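Chapter 4
Holding the Work

In the last chapter the arm was bolted down and moved through its joints by hand. It still had nothing useful to do. Before a robot can pick up a part, glue it, drill it or pass it to another machine, the part has to be in a known spot and stay there. The device that does this is called a fixture.

The build in this part of the book is the Griveo cell, set up in a corner of the Zendico shared workshop. It is a small project, planned for two people working in the evenings. Everything in it was laid out in simulation first, and you should do the same. A clamp moved on the screen costs a few seconds. A clamp moved on a drilled plate costs a new plate.

The fixture starts with a flat base plate bolted to the table. Blocks and posts on the plate set the position of the part, and toggle clamps with red handles are there to press it in place.
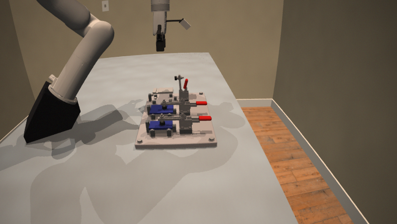 Two kinds of force act on a clamped part. The clamp pushes it against its stops, and the tool or gripper pushes or pulls it some other way. If the second force wins, the part shifts and every later step is off. For the Griveo cell we allow a clamp force of 500 newtons, well above anything the gripper can apply.

Reach is the other concern. A fixture that holds perfectly can still block the robot. Handles stick out, posts stand up, and a gripper needs room on both sides of whatever it is going to grab - more room when it opens than when it closes. Check the approach from the gripper's own point of view as well as from across the room. 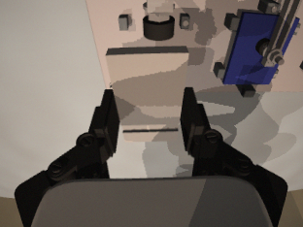 Clearance is easiest to judge with the fingers fully open. Write down the opening of your gripper before placing any posts. Ours is around 60 millimeters, and the Tzanetos layout sheet at the end of the chapter has a line for it.

4.1 Locating and Clamping

These two words are often mixed up. Locating means deciding where the part sits. Clamping means keeping it there. A clamp should never be asked to do the job of a locator. In the first exercise you will place the stops for the Lunia bracket with no clamps on the plate at all.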